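Hard water, soft water and the numbers in between

11 Sep 2024

The laboratory at the Makov waterworks takes up two rooms above the pump hall. The chemist who runs it has been testing the water supplied to Nokuldale for most of her working life, and she agreed to talk about hardness on the condition that her name was left out. "I get enough calls about kettles," she said.

Hardness is the amount of dissolved calcium and magnesium in water, reported as if all of it were calcium carbonate. Nokuldale's supply comes from two sources. The Bezerra wells draw from limestone and measured 245 milligrams per liter in the most recent round. The Hiltudlow reservoir collects runoff from granite and comes in at 20.

"Rain picks up carbon dioxide from the air and more from the soil," she said. "That makes a weak acid. Put a weak acid on limestone for long enough and some of the limestone goes into the water as calcium and bicarbonate. Granite gives up very little."

The works blends the two before distribution, with a target of roughly 100. Asked why the plant does not send out the softest water it can, she pointed to the pipes.

"Very soft water has almost no buffering. The pH moves around easily and the water tends to take up metal from plumbing. With some calcium and enough alkalinity you can hold the pH steady. You also get a thin layer of carbonate on the pipe wall in some parts of the network – I would not rely on it everywhere."

The test itself is a titration. A measured sample is brought to pH 10 with a buffer, an indicator is added, and the sample turns wine red. EDTA solution is then run in from a burette. It binds the calcium and magnesium, and when none is left for the indicator the color goes to blue.

"People overshoot," she said. "The last of the red goes slowly, especially if the sample is cold. You add a drop, swirl, wait. If you go straight through purple without stopping, do it again."
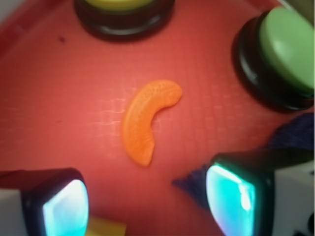 She makes a distinction between temporary and permanent hardness that she finds is often lost. Temporary hardness is the part matched by bicarbonate. Boiling drives off carbon dioxide, the balance shifts, and calcium carbonate comes out as scale. Permanent hardness comes mostly from sulfates and chlorides, and boiling leaves it where it is.

"So a kettle tells you something about your bicarbonate. It does not tell you your total hardness."

Home softeners swap calcium and magnesium for sodium on a resin. She has no objection to them but suggests leaving one kitchen tap unsoftened for drinking, particularly in a household where someone has been told to limit salt. The resin has to be recharged with brine, and the setting on the unit should match the local figure.

The Bezerra wells will be sampled again in December, when the water table is usually higher. She expects a slightly lower reading. The results go into the same log as the others, under sample number 2398.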